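About Kinness

Kinness is a bookkeeping and payroll office for small businesses. Nuria Mamo and Hauke Strobel opened it in two rented rooms over a hardware store, with three clients between them. We now keep the books for 300 businesses, most of them shops, restaurants, trades and family farms.

What we do

Monthly bookkeeping, payroll, sales tax filing and year-end reports. We also help new owners set up their accounts before they open. We do not give investment advice and we do not sell insurance.

Who we are

There are 17 of us. Henok Tefera runs payroll and is the person to call if a paycheck looks wrong. Sosina Sisay handles sales tax. Cherry Mae Sison looks after new clients for their first year, then hands them over to a regular bookkeeper. Nuria and Hauke still do client work every week.

How we charge

You pay a flat monthly fee based on how many transactions you have. Businesses with fewer than 400 transactions a month are on the small plan. We look at your plan once a year, in June, and write to you before anything changes. Phone calls and emails are included.

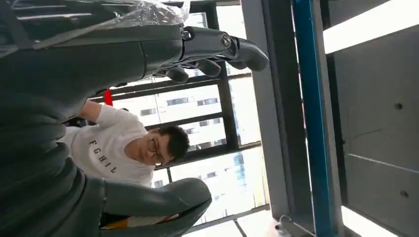

Records and privacy

Client files are kept for seven years after you leave us, then destroyed. Paper records are scanned and returned to you. Only the staff assigned to your account can open your files.

Working with us

The first meeting is free and takes an hour. Please bring your last tax return, three months of bank statements and a list of anyone on your payroll. If you are switching from another bookkeeper, we can request your records from them once you sign a release form.

Page last updated 30/03/2022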